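Alles an seinem Platz: Vom Ablegen, Stehenlassen und Wiederfinden
Notizen für den Vortrag, Themenabend Ordnung am Arbeitsplatz, Block nach der Kaffeepause 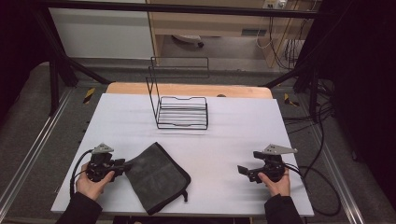

Guten Abend erst mal, schön, dass ihr nach der Pause wieder reingekommen seid! Kurz sagen, wer ich bin und dass ich seit Jahren anderen Leuten ihre Schreibtische aufräume (und mein eigener zu Hause aussieht wie ein Flohmarkt kurz vor Schluss, das darf ruhig jeder wissen). Dann gleich die Frage in den Saal: Wer von euch hat heute schon irgendwas gesucht? Hände hoch. Warten, bis alle sich umgeschaut haben. Beim letzten Mal waren fast alle Hände oben.

Es geht heute um zwei ganz einfache Dinge, einen Drahtständer und ein Mäppchen mit Reißverschluss. Mehr brauche ich für diese halbe Stunde nicht. Wer auf Schubladensysteme gehofft hat - die kommen im Frühjahr, da ist Pouran dran.

1. Der Ständer

Schwarzer Draht, dünne Stäbe, unten ein niedriges Gitter und hinten ein hoher offener Bügel, der sich ein bisschen nach hinten lehnt. So was haben wahrscheinlich die meisten von euch irgendwo rumstehen, meistens unter einem Stapel, den er nie tragen sollte. Ich mag das Ding sehr, weil man durchschauen kann. Eine Ablage aus Vollmaterial verdeckt alles, was dahinter liegt, und was dahinter liegt, ist bei mir spätestens nach einer Woche vergessen.

Hier die Geschichte mit Firnico erzählen. Die hatten in der Verwaltung 80 Ablagekörbe gekauft, für jeden Platz einen, geschlossene Seiten, sehr schick. Im November komme ich zum Aufräumtag, und was liegt in den Körben? Apfel, Schal, ein Locher, Post vom Sommer. Der Korb schluckt halt alles! Wir haben sie in einer Abteilung gegen offene Ständer getauscht, und da passt ein Schal eben nicht gut rein, der rutscht runter und sieht doof aus, und dann hängt man ihn doch an den Haken.

(Falls jemand nach Preisen fragt: keine Ahnung mehr, damals lief das über Kasprzak. Nicht raten.)

Wohin damit? Ich stelle ihn hinten in die Mitte. Ja, in die Mitte, auch wenn alle immer in die Ecke wollen. In der Ecke steht schon die Lampe oder die Pflanze oder der Kaffee, und was in der Ecke steht, wird zugebaut. Hinten Mitte schaut man automatisch hin, und vorne bleibt trotzdem Platz für die Arme. Und lasst ihn am Anfang leer. Ganz leer! Eine Woche lang kommt nur das rein, was man an dem Tag wirklich anfasst. Das ist für viele erstaunlich schwer, ich hatte schon Leute, die haben heimlich einen Prospekt reingestellt, damit er nicht so nackt aussieht.

2. Das Mäppchen

Dunkelgrau, weich, flach, fühlt sich an wie Filz, Reißverschluss, fertig. Ich weiß, dass einige von euch Dosen lieber mögen, und Kenji Blackwood hat mir nach dem letzten Vortrag eine lange Mail zur Ehrenrettung der Blechdose geschrieben. Grüße an Kenji, falls er da ist. Aber ein weiches Mäppchen hat einen Riesenvorteil, man merkt sofort, wenn zu viel drin ist. Dann wird es dick und der Reißverschluss hakt, und man muss wohl oder übel ran und die drei ausgetrockneten Stifte rauswerfen. In eine Dose passt immer noch einer.

Jetzt die Übung. Alle nehmen ihr eigenes Mäppchen raus (wer keins hat, nimmt die Jackentasche, geht genauso) und legen den Inhalt vor sich hin. Zwei Minuten. Ich mache mit. In meinem waren beim Probedurchlauf 17 Sachen, darunter sechs Büroklammern, ein Knopf und eine Schraube, bei der ich bis heute nicht weiß, wo sie fehlt. Danach bleibt drin: ein Stift, der schreibt, ein Bleistift, ein Radierer und was man persönlich halt braucht. Bei mir ist das ein kleines Lineal, darüber kann man streiten.

Nachfragen, wer das Kurioseste gefunden hat. Ruhig ein paar Leute erzählen lassen, das lockert auf, aber auf die Uhr schauen, um halb neun muss der Raum umgebaut sein.

3. Die Fläche

Eine helle, matte Platte auf dem Tisch macht wahnsinnig viel aus. Auf Weiß sieht man alles, jeden Streifen und jeden grauen Wischer, das gebe ich gern zu. Die meisten Leute finden das lästig. Ich finde es gut, ich wische dann nämlich auch mal. Bei meinem alten dunklen Schreibtisch habe ich monatelang gedacht, der sei sauber, bis ich einmal mit einem feuchten Tuch drüber bin, oje.

Dunkle Sachen auf heller Fläche findet man außerdem viel schneller wieder. Schwarzer Ständer, graues Mäppchen, mehr Kontrast braucht kein Mensch. Umgekehrt klappt es natürlich auch, Helles auf Dunklem, nur Ton in Ton würde ich lassen, so hübsch das im Katalog aussieht.

Und bitte nicht alles rechtwinklig ausrichten! Das Mäppchen darf schräg liegen. Ich habe bei Lokix mal einen Kurs gegeben, da hatte der Teamleiter mit Klebeband kleine Rahmen auf die Tische geklebt, einen für den Hefter, einen fürs Telefon, und nach kurzer Zeit hat sich keiner mehr getraut, irgendwas abzulegen. Mir reicht es, wenn jedes Ding ungefähr seine Gegend hat. Der Ständer wohnt hinten, das Mäppchen vorne links, und die Mitte gehört der Arbeit.

Für Linkshänder kurz einschieben: Mäppchen dann eben nach rechts, wenn der Schreibarm sonst dagegenstößt. Wird jedes Mal gefragt.

4. Zum Mitnehmen

Heute Abend noch: Mäppchen ausleeren, falls vorhin nicht geschafft. Morgen früh, vor dem ersten Kaffee: alles vom Tisch, einmal wischen, Ständer leer zurückstellen. Dann eine Woche laufen lassen und mir bitte schreiben, was sich im Ständer angesammelt hat. Aus der Runde bei Zullis habe ich immer noch Nachrichten, die ich nicht beantwortet habe, aber ich lese wirklich jede!

Merkblätter liegen hinten neben der Tür, ich habe 700 drucken lassen (Zahlendreher beim Bestellen, es sollten 70 werden), also nehmt bitte, bitte mehrere mit und verteilt sie bei euch im Büro.

Fragen. Wenn keine kommen, selbst mit der Kabelfrage anfangen, dazu hat eigentlich jeder was zu sagen.

Kontakt | © Themenabend Ordnung am Arbeitsplatz, alle Rechte vorbehalten | Nach oben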